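Cartwright open day, Skoreria: a visit to the sample preparation lab
19 Sep 2026
Filed under: Visits, Labs, Work and machines

I have been wanting to get inside the Cartwright building since July, when they put the open day up on their noticeboard and I booked the minute I saw it. It's a water and food testing lab on the edge of Skoreria, the sort of place you drive past without wondering what happens in it. What happens is that farms, breweries, swimming pools and a jam maker send in small amounts of liquid, and people find out what is in them. For the past while some of the tube handling has been going over to robot arms, and that was what I had come to see.
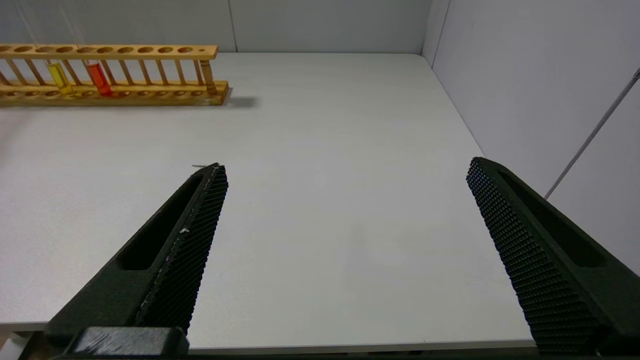
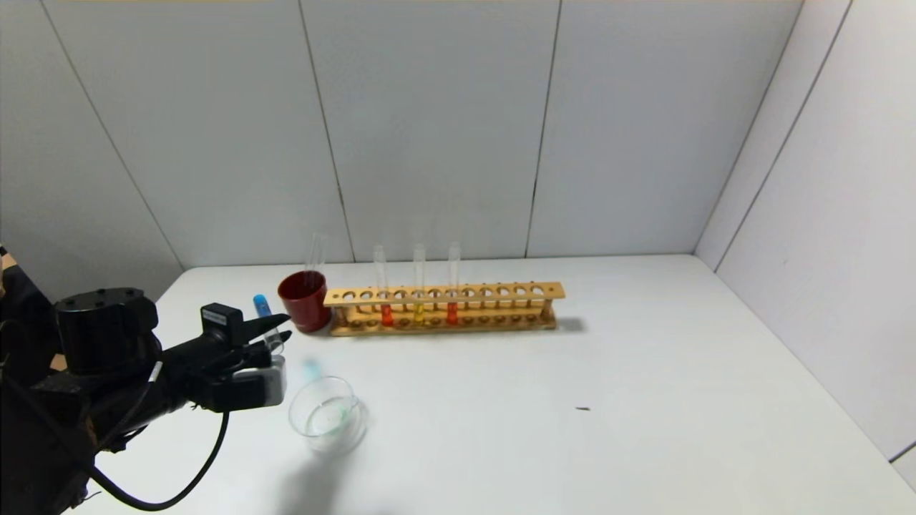
The tube bench at Cartwright, with the rack and its coloured liquids. The beaker and the blue-capped tube are in the second picture.

We were a group of eight, which was a good size. You could hear the guide without anybody shouting and there was room for all of us to get close to the benches. Coats and safety glasses were handed out at the door (mine were enormous) and we left our bags in a row of lockers that need a pound coin, so bring one if you go next year.

The tour started in goods in, where the samples arrive. I could have stayed there all morning! Crates on one side, a long counter on the other, a fridge room behind. Each sample gets a number, and from then on nobody at the benches knows whose it is. Our guide had worked in there for years before moving to the prep room and she was very good on the small stuff: the customers who overfill the bottles, the ones who write the label in felt tip and then put it in a cool bag full of ice.

Then through two sets of doors to the prep room, and the arms.

The first thing I'd say is how ordinary it looks. I had in my head something from a car plant, big and orange and behind a fence. The practice bench is a white table with pale panelled walls, a wooden test tube rack that could have come out of my old school, and a black arm with two fingers. The rack had orange, yellow and red liquids in it. Those are dyed water, used for setting up new jobs, because a colour is easy to talk about across a room. "Move the yellow one" is quicker than reading out a number.

I got a good look at the fingers. The inner sides are covered in a fine bumpy texture, and one of them had a little pale scuff on it. Our guide said the grip is the thing everyone in the room has become an expert in. Glass is smooth, tubes are thin, and a rack hole doesn't forgive you if you come in at a slant. People do this without thinking. She held a tube up and asked us to notice what our own fingers did when she passed it over, and of course mine rolled it slightly and shifted down a bit, and I'd never once thought about that in my life.

The arms were put in by Hadier, a firm from the same business park, and the software that plans the day's list is called Cileo. The lab staff talk about Cileo as if it were a slightly fussy colleague. It decides which racks go first, and the person on shift can overrule it. They often do on a morning when a swimming pool is waiting to reopen.

What has changed for the people

This was the part I'd really come for, and I was pleased that they let us talk to the bench staff without anyone hovering.

On a busy day the prep room handles 2000 tubes. Before the arms, that was all hands: pick up, uncap, pour or draw off, cap, put back, pick up the next. Two of the people we met had had trouble with their thumbs and wrists from it. One of them showed us the move, a little twist with the thumb pushed out sideways, and said that she used to do it in her sleep and wake her husband up. She now does a short stretch of hand work in the morning and spends the rest of her shift checking results and setting up jobs on the practice bench. She told me she'd been dead against the whole idea at first. She is still not keen on the noise of the uncapping station, but she would not go back.

Another of the bench staff was less sure, and I want to put that in too. He liked the rhythm of the old work. He said you got into it with the radio on and the morning was gone, whereas now he is interrupted all day by an arm that has stopped and wants something. He also misses the talk. With four people along one bench you chat, and with one person minding two arms you mostly don't. They have moved the tea break so that everybody takes it together, which he thought was a decent fix as far as it went.

I asked about jobs, as I always do. The answer was that no one has been let go, that two people who retired were not replaced in the prep room, and that one new post was made for looking after the arms. It went to somebody from goods in. I can only pass on what I was told, but the staff said the same as the managers.

Pay came up as well. Everyone who has done the setting-up training has moved up a step, and the training is open to all shifts, nights included. It takes place on the practice bench, in paid time, and you can have as many goes as you like. There was some grumbling that the night shift gets fewer chances at it, since the trainer works days. The manager walking round with us wrote that down.

Things I didn't know before

The arm doesn't decide anything about a sample. If a liquid is cloudy, or there's something floating in it, a person has to look. One of the older hands can tell a lot from the way a sample clings to the glass, and they are trying to get some of that written down before she goes part time. I thought that was lovely and also a bit late.

Racks matter more than you'd think. The lab has plastic ones, metal ones and the wooden ones, and each has slightly different holes. For the people it never made any odds. For the arms, every kind of rack has to be taught. So a drawer full of odd racks that had been there for ever was sorted out last winter and half of it went to a local school.

Spills are still done by hand. So is anything in a bottle shaped like a bear (the honey people, apparently).

Tidiness has gone up a lot. When you share a table with a machine that expects things in their places you put them in their places, and several people said they had started doing it at home.

Having a go

After the prep room we were let loose on a spare table where you could try moving tubes with a pair of long tongs, to get the feel of working with two fingers and no wrist to speak of. I was hopeless. I got one tube into the rack and knocked the next one flat. A girl in our group who must have been ten did five in a row and got a round of applause from the bench staff. If they do this again I hope they keep the tongs, as it taught me more than any of the posters did.

There were a lot of posters, by the way. The one on how a sample travels through the building was excellent, with real labels stuck on it. The one about the Hadier arms was mostly small print and hung behind a door.

Tea was in the canteen, with proper cups and a very good ginger cake, and questions went on well past the time on the programme. Someone asked whether customers could tell the difference. The reply was that results go out earlier in the afternoon than they used to, and that the phones are quieter after three as a result. Someone else asked what happens in a power cut. Everybody picks up a rack and gets on with it, and they practise that a couple of times a year with the arms switched off. Apparently there is some competition over who is still quickest.

If you want to go

The open day is free but you have to book, and there were 50 places across the day this time. The morning tours go first. There's parking at the front, or it's a short walk from the bus stop by the garden centre. Flat shoes, hair tied back, and no food past the lockers. Wheelchair users can do the whole route apart from the fridge room, which has a raised step. Photos are fine in the prep room but not in goods in, where the customers' names are on the crates.

I'm told the microbiology side may be opened up next year too, and I've already asked to be put on the list. I also still have their safety glasses, which I found on top of my head when I got home. They're going back in the post tomorrow.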